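Sim eval: randomized kitchen textures, one number or split by camera?

Posted in Simulation & Evaluation by Kettunen

Trying to redo a result from a writeup and stuck on the reporting part. Setup is a simulated kitchen, two-arm robot, policy has to reach a drawer and pull it open. Every episode gets new colors and textures on walls, counter, cabinets, plus random clutter. Policy was trained on almost 4000 demos, same sim, but only the plain default kitchen. So test = can it still find the handle when everything looks wrong.

Two views go into the policy, a head one and a close one by the gripper. Head view from one of my test episodes, olive drawer front straight ahead with the arms reaching either side of it, keytar over on the left as clutter:
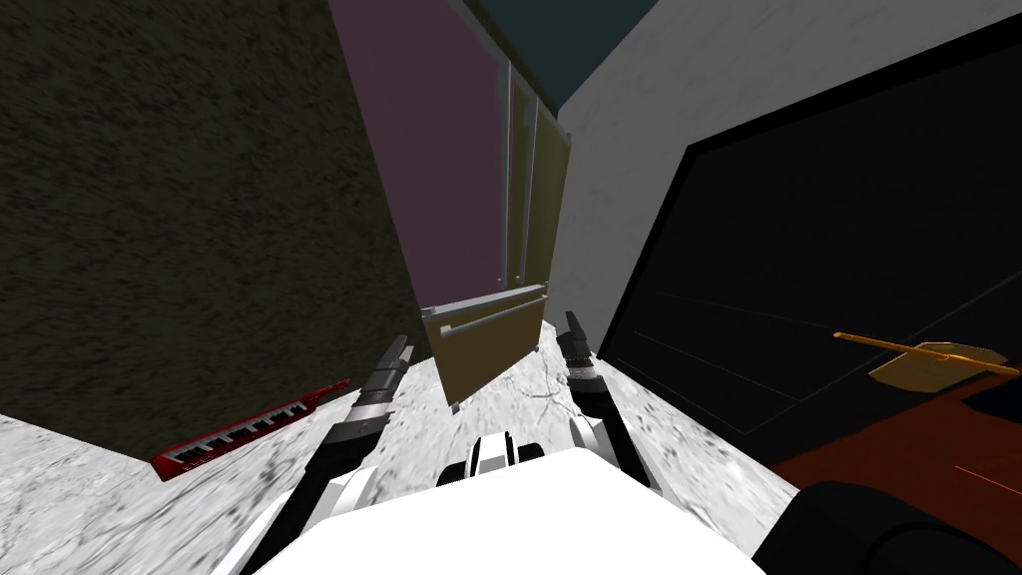

Page last changed: February 2023

My problem. Success on the randomized kitchens is a lot lower than default, fine, expected. But when I blank out the head view and leave the gripper view alone, it drops way less than I thought it would. Blank the gripper view and it falls apart. The writeup only gives one number with both views on. Do I report one number too, or split it? And how many episodes before anybody believes it? I have 30 per condition right now because each one is slow on my machine.

Also not sure if clutter and textures should be randomized together. Right now they are.

Mositau

Split it. One number hides the thing you found.

30 is thin. With a yes/no outcome at 30 episodes your error bars are huge, two conditions can look different and just be noise. What I do:

Fix the seeds. Same list of kitchens for every condition, so blanked and not blanked see the exact same layouts. Then compare pairwise, per kitchen. You get way more out of the same number of runs.

Log where it fails, not only if. Never got near the handle / touched handle but missed the grasp / grasped but didnt open. My guess is your head view matters for the first one and you dont see it because the start pose already points the arms at the drawer. In your frame they're basically lined up with it already. Move the start pose and run it again.

Blanking to black is also kind of unfair. Policy never saw a black image in training. Try swapping in a head frame from some other episode and see if the drop is the same size. If it isn't, part of what you measured is just "weird input".

And seperate the clutter from the textures, yes. Four conditions: neither, textures only, clutter only, both. Otherwise you can't say which one hurt.

Jadonton

agree w/ above mostly. go look at your close views before you do any stats though. I had a run with the same kind of setup where the near view had no handle in it at the start, just counter and wall, and the arm still went the right way. So it wasn't using that view to find anything, it had more or less memorized the motion. Something like this, pale gray counter between open fingers, olive panel behind, the only long bar is that rail way up top:

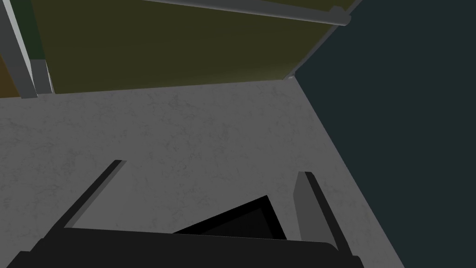

Things to check

Does the gripper view contain the target at step one? Go through your episodes and tag them yes/no. Then do success for each group. Took me an afternoon.

Replay test. Take one successful episode from the default kitchen, play the actions back blind in the new ones, no camera at all. If that already gets you close to your score, the policy result doesn't mean much. I'd put this in the writeup as a baseline no matter what.

Similar colors. In the one I put up, counter and rail are both gray. Randomizing doesn't guarantee contrast, some draws are just easier than others, so look at which kitchens your failures land on before averaging them away.

Kettunen

ok thanks both. Did the replay thing first because it was cheapest. Blind replay does better than I'd like, not as good as the policy but close enough to be embarassing. So start pose gets randomized from now on and I'm redoing everything with fixed seeds.

Haven't done the swapped frame test yet. Will split clutter and textures when the machine is free, probably March.

Parkwood

More episodes is always better. Just run more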